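分类：技术支持 / 末端执行器 / 仿真与对比测试
阅读时间：6 分钟

工单主题：换用 Fondovness 两指夹爪后，厨房水槽任务里夹取姿态偏转，闭合后物体滑落
提交人：Ezequiel Bermúdez
状态：处理中，等待 Haltmont 回复

各位好，先谢谢上次帮我看控制器日志的同事，那份回复写得非常细，我打印出来贴在显示器旁边了。这次的问题有点绕，我尽量从头讲，啰嗦的地方请多包涵。

我们从十二月开始对比两款夹爪，一款是一直在用的 Plorkard，行程 85 毫米，另一款是新到的 Fondovness，手指更窄，指尖带一点弧度。机械臂和控制器都是 Haltmont 的，没有动过。任务也没有变：从水槽里把东西拿出来，放到旁边的盘子里。先在仿真里跑，跑顺了再上真机，这是我们组的老习惯。

现象如下。用 Plorkard 跑 100 次，失败 6 次，都是超时，没什么好说的。换成 Fondovness 以后，接近阶段看着很正常，到了预抓取点也停得很稳，可是一闭合，手腕会突然转一个角度，手指就斜着夹上去，抬起来没多高东西就掉了。不是每次都这样，所以一开始我还以为是自己眼花，盯着回放看了一个下午。

已经试过的办法：

第一，重新导入夹爪模型，核对了质量和惯量。没有变化。

第二，把闭合速度降到原来的一半。滑落少了一些，手腕还是会转。

第三，把摩擦系数调高。东西倒是夹住了，可是放不下来，粘在手指上一样，这条路我就没再走。

第四，换回 Plorkard，其他参数一概不动，手腕不转。这一步我反复做了几遍，心里才踏实一点，至少说明控制器本身大概没有坏。

晚上八点多，同组的 Thái 过来看了一眼，提醒我去查工具坐标系。我打开配置一看，Fondovness 的工具中心点还在用 Plorkard 的偏移，Z 方向差得不少，绕 Z 轴的零位也不一样。改完以后，空旷台面上的单个物体全部正常，我高兴得差点就把工单撤了。

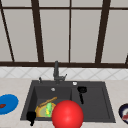 水槽里的情况还是没有完全解决，所以工单先留着。台面上单放一件东西，规划器很少为难；进了水槽，物体挨着物体，旁边还有槽壁。左边的槽里，那根细长的棍状物斜搭在扁平的浅褐色物体上，夹它的时候手指很容易先碰到下面那片，碰到以后手腕又开始转，和之前的样子很像，只是幅度小一些。右边槽里的黑色平底锅是靠着后壁立着的，长柄朝向前面，Fondovness 的窄手指夹这个柄反而比 Plorkard 顺手，这一点我想替它说句公道话。

我现在的猜测是，接触力触发了控制器里的顺应模式，而顺应模式读取的仍然是旧的工具坐标系，也许有缓存没有刷新。我在界面里只找到 2 处可以改工具偏移的地方，两处都改过了，不知道是不是还有别的地方要填。

想请教 Haltmont 的同事：

顺应模式的工具偏移是单独保存的吗？更换夹爪以后需不需要重启控制器，还是重新加载配置就够了？

另外，如果方便的话，能不能告诉我怎样把接触瞬间的腕部力矩单独导出来？现在的日志把所有关节混在一起，我用表格筛了半天，眼睛都花了。

附件里有两款夹爪的配置文件和失败时的关节日志。真机那边我先停着，等你们回复再动。不着急，你们按自己的节奏来，我这几天都在，随时可以配合远程查看。

补充（上午 10 点）：重启控制器后又跑了几轮，夹细长物体时手腕转动的次数少了，还没有消失。新日志已经上传到同一个文件夹里。

Ezequiel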